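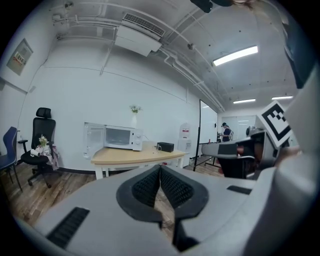
1 min read

Ceiling AC unit under exposed pipes, can I still box it in?

Posted by tk_lanwood in Home & Workshop, Lanwood

The room has white walls, a wood floor and a white ceiling with pipes and conduits running across it. The AC unit hangs below the pipes. I'd like a dropped ceiling to hide the lot, but I don't want to lose the fluorescent lights or the smoke detector. The quote I got was $295 for the area near the unit only. Is that worth doing?

Frans Dijkstra
I would leave it open. Box in the unit and you need an access panel for the filter and drain, and the air has to get out freely. The smoke detector can't end up above a new ceiling, so it would have to come down to the new level. Same for the lights. I painted my pipes the same white as the ceiling for $142, brushes included, and stopped noticing them after a week. Ask your landlord before touching the electrical panel on the wall. It has to stay reachable.

pons_garage
paint it

marlow7
Check your ceiling height first. We did a drop ceiling in Troddale and regretted it, the room felt tiny. Took it out in April.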